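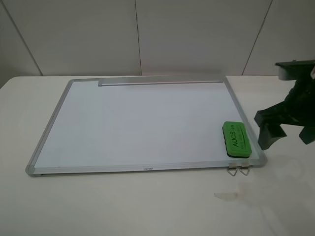
Dodico publica una guía de buenas prácticas para manipuladores de sobremesa

El documento fija criterios de registro, velocidad y preparación del puesto para tareas con objetos cotidianos

25 de junio de 2026

La asociación técnica Dodico ha publicado la primera versión de su guía de buenas prácticas para brazos robóticos que trabajan sobre mesa con objetos de uso corriente: material de oficina, utensilios de cocina, envases y pequeños accesorios. El texto tiene 79 páginas y puede descargarse de forma gratuita desde la web de la entidad.

La guía es de aplicación voluntaria. No sustituye a la evaluación de riesgos que exige la normativa de máquinas ni a las instrucciones del fabricante del brazo, y así lo recoge en su primer apartado. Se dirige a laboratorios, centros de formación y empresas que realizan ensayos de manipulación con una persona presente en la sala.

El borrador salió a consulta en febrero. Durante ese periodo se recibieron 1507 comentarios, la mayor parte sobre el capítulo de registro de ensayos. En la redacción han participado la empresa de integración Fluta, el centro de formación Polo y el laboratorio Zapata, que ya aplicaba un procedimiento interno parecido.

El capítulo más extenso trata la preparación del puesto. Pide que la superficie de trabajo sea mate y de un solo color, que se retiren los objetos ajenos a la tarea y que se anote la posición inicial de cada elemento antes de mover el brazo. Los restos de cinta adhesiva y las marcas de ensayos anteriores deben eliminarse o, si se mantienen, constar en la ficha.

También hay indicaciones para objetos con superficies brillantes, como pizarras blancas, bandejas metálicas o tapas de plástico. En esos casos se recomienda luz difusa y una comprobación previa de los reflejos desde la cámara fija. Cuando la tarea incluya piezas sueltas que acompañan a un objeto mayor, por ejemplo un borrador o una bandeja para rotuladores, cada una tendrá su propia línea en el inventario del ensayo. Lo mismo se aplica a ganchos y colgadores que sobresalgan del objeto, por el riesgo de enganche con los dedos de la pinza.

En cuanto a la pinza, la guía establece una inspección visual al comienzo de cada sesión y otra tras cualquier contacto no previsto con la mesa. La aproximación final debe hacerse a velocidad reducida. El documento no da un valor único y remite a la evaluación de cada instalación, un punto que varios participantes en la consulta habían pedido concretar. Dodico responde en el anexo de alegaciones que las diferencias de carga y alcance entre equipos hacen poco útil una cifra común.

La persona que supervisa debe tener la parada de emergencia al alcance de la mano y no puede atender dos puestos a la vez. Queda prohibido recolocar objetos con el brazo habilitado. Si hay que corregir la posición de una pieza, el operador detiene el equipo, entra en la zona, la recoloca y vuelve a anotar el estado inicial.

Los registros de cada ensayo, incluidos los fallidos, se conservarán durante 5 años. La versión sometida a consulta proponía 2. El cambio se hizo a petición de Zapata, que defendió el plazo más largo para poder comparar series obtenidas con versiones distintas del programa de control. Fluta presentó una alegación en contra por el coste de almacenamiento, y el texto final permite guardar el vídeo comprimido siempre que se mantengan íntegros los datos de posición y fuerza.

Polo incorporará la guía a sus cursos de operador a partir del próximo trimestre. Las entidades que la adopten pueden comunicarlo a Dodico mediante un formulario, aunque la asociación aclara que no emitirá certificados ni realizará auditorías.

Las erratas y propuestas de mejora se recogerán por el mismo canal. Quedan para una edición posterior las pinzas de vacío, los puestos con dos brazos y el trabajo con líquidos. Los anexos incluyen una ficha de puesto en blanco, una lista de inspección de la pinza y un modelo de parte de incidencias, los tres en formato editable.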